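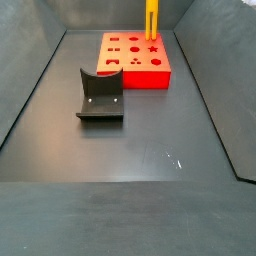 Gavik pauses gripper work on sorter cell after close-stop fault

PLOMEVVILLE, June – Gavik has paused all powered runs on its small-parts sorter cell after the gripper came down lower than its program allowed during a test at the company's Kinnear Street shop. No one was hurt. The cell is locked out and will stay that way until the checks listed in this release are signed off.

The fault showed up shortly after 4 p.m. on a routine run with the red shape-sorter block, the one with nine holes that customers have seen at demos. The arm was told to hold above the back row. It went past its hold height by 22 millimeters and touched the top face of the block before the force limit tripped. Operator hit the stop button a moment later. Damage so far: a scuffed fingertip pad, since replaced, and one unhappy test schedule.

"A low stop on a sorter block is cheap. A low stop on somebody's hand is a different thing, and we are treating it as the second kind," said Mayuree Yimyam, head of operations at Gavik. "Runs are off until we know why."

What we know

The cell had logged 3,075 cycles since its last full calibration. The interval in our own manual is 3,000. So it was overdue, and the software that should of blocked the run put up a warning instead. The warning was cleared by hand. That is allowed under the current settings and it shouldn't be.

Log review also found 162 earlier cycles where the height reading drifted but stayed inside tolerance. Those went unflagged. Drift got worse over the last shift, slowly at first and then quickly.

Ka-ming Chiu, who leads the controls group, said the height sensor is the main suspect but not the only one. "Could be the sensor, could be the cable, could be the mount working loose. We've pulled the sensor and the cable. The mount gets measured next."

What we don't know yet

Whether the force limit tripped as fast as it should have. The log gives about 40 milliseconds, which is inside spec, but the clock on that channel has been off before. Being re-tested on the bench.

Whether other cells have the same drift. Customers running the Jotari controller, version 2 or later, should assume yes until told otherwise.

What customers should do now

Check the cycle counter against the last calibration date. If it is over the limit, stop and calibrate before the next run.

Do not clear a calibration warning by hand. Call us.

Keep hands out of the enclosure any time the arm has power, including when it looks parked. Fixture changes and bracket changes are lockout jobs – no exceptions.

Send logs if you see height drift of any size. Small is fine, we want the small ones.

A software update that turns the warning into a hard block is in testing now. It will go to all Jotari customers at no charge. Release is planned for later in June, subject to the sensor results. Gavik will post a second notice when the cause is confirmed, and a third if the advice to customers changes.

Service visits already booked will go ahead. Demos at the Plomevville shop are off untill further notice, people with a booking will get a call.

Media contact: Yung-ching Peng, Gavik press desk, Plomevville
Customer contact: Pak-hei Chiang, Gavik service desk, staffed 7 a.m. to 6 p.m.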